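We chose desk storage for our course project because the study room at Wenon Hall has shared desks and things go missing on them. The question was simple: do people put supplies back more often when the storage is open or when it has lids?

## Method

We used two desks for 16 days in October. One had lidded boxes and the other had an open organizer. Both held the same pens, tape, scissors and index cards. After 6 days we swapped the two so that the window seat would not decide the result. In hindsight the swap should have come at day 8, but the room was closed for exams then.

Each evening at 9 p.m. we logged which items were out of place. Users were not told what we were logging, only that the supplies were free to use.

For the open desk we wanted a plain unit with upright dividers and no drawers. 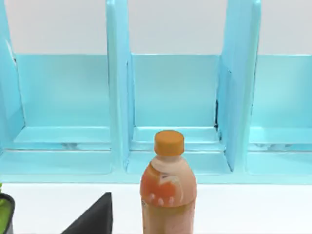
## Results

Items were left out more often on the desk with lids, before and after the swap. Scissors were the worst on both desks. Index cards were hardly touched, so we dropped them from the comparison.

The short survey gave mixed answers. Several people said lids were annoying - you need a free hand - but a few liked that the desk looked neater with them.

## Limits

Two desks is a small sample. We also could not tell regular users from visitors. A follow-up at the Irnix library, which has longer tables, would need labels on each section and a second person doing the evening log.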